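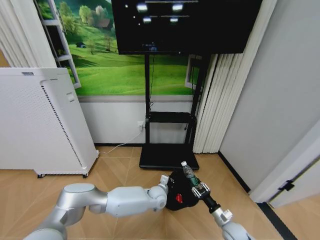

The Maid Will See You Eventually

Remedios Agbayani has cleaned offices for 25 years and can clear a conference room in the time it takes most of us to find the light switch. I asked her how long a machine ought to get to pick up one plastic bottle. "Is it paid by the hour?" she said.

It's a fair question. Household robots have been a year or two away for as long as I've owned a vacuum. The arms are good now, and gripping a water bottle by its clear, slippery sides used to be the sort of thing that ended careers. Then comes everything else: the cord on the floor, the bag that sags, the thing under the couch that might be trash or might be your kid's art project.

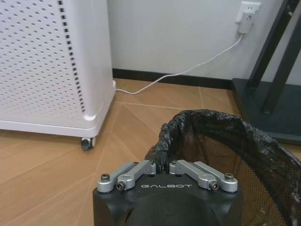
The Trouble With Bins

Analyn Javier, who tests chore robots for a small outfit called Komero, has a list of 200 household jobs. She would trust a machine alone with 14 of them. Laundry folding didn't make it. Neither did anything involving soup.

Throwing things away made it with an asterisk. A wastebasket is a big, forgiving target, Javier told me, until you put a liner in it. Black plastic shines, wrinkles and changes shape whenever you touch it. People reach past the folds without a thought. A gripper has to decide where the bag stops and the opening begins, and it may take its sweet time.

Then there's the floor, home of objects with no name. Javier's favorites are lumps of tape, which have no handle, no proper top and no entry in anyone's catalog.

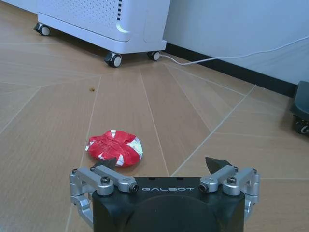 A wad of red tape, a pair of fingertips and, farther back, one crumb still at large.

Agbayani watched 13 minutes of Javier's test footage on my phone, then gave it back. She'd hire it, she said, for nights. She would want it to start with the bathrooms.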